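Toaster oven

A toaster oven is a small electric oven made to stand on a kitchen counter. It has a front door, one or more wire racks, and heating elements above and below the food. It can toast bread, bake, broil and reheat, and it is used in many homes in place of a full-size oven for small meals.

Construction

The body is a box of sheet metal, often stainless steel on the outside. The door is usually a single pane of glass hinged along the bottom, with a bar handle across the top. Controls are set in a panel to the right of the door on most models. Three knobs in a vertical row is a common layout, with one knob each for temperature, function and time. A removable crumb tray slides in under the lower elements.
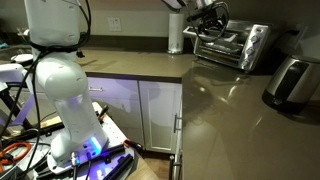
Most household models plug into an ordinary wall outlet. Makers generally advise against sharing the circuit with another heating appliance, such as an electric kettle, while both are running.

Placement

The outside of the oven gets hot in use, and space is left at the back, sides and top. Kitchen corners are a popular spot, as the counter is deep there and the oven can be set back from the edge. The door needs clear counter in front of it when lowered. Under wall cabinets, the oven is often pulled forward before use so that heat does not collect beneath the cabinet floor. Stone and quartz counters are both used under toaster ovens, though quartz contains resin that can be marked by long exposure to heat, and some owners put a heat-resistant board underneath.

Racks and pans

Wire racks slide into grooves in the side walls. The upper position is used for broiling and browning, the middle for toast, and the lower for baking in deeper pans. Pans should leave a gap on all sides for air to move.

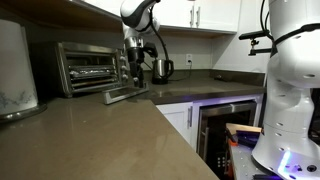 Aluminum foil is widely used to line trays and catch drips. It should be kept clear of the heating elements, and it is not normally placed over the crumb tray, where it can trap heat. Dark pans brown the underside of food faster than shiny ones.

Cleaning

The oven is unplugged and left to cool before cleaning. Crumbs are emptied often, since a buildup can smoke or catch fire. Racks and trays are washed in warm soapy water. The glass is wiped with a damp cloth, and baked-on grease can be softened with a paste of baking soda and water. Sprays are kept off the elements.

See also: Convection oven; Countertop; Electric kettle; Toaster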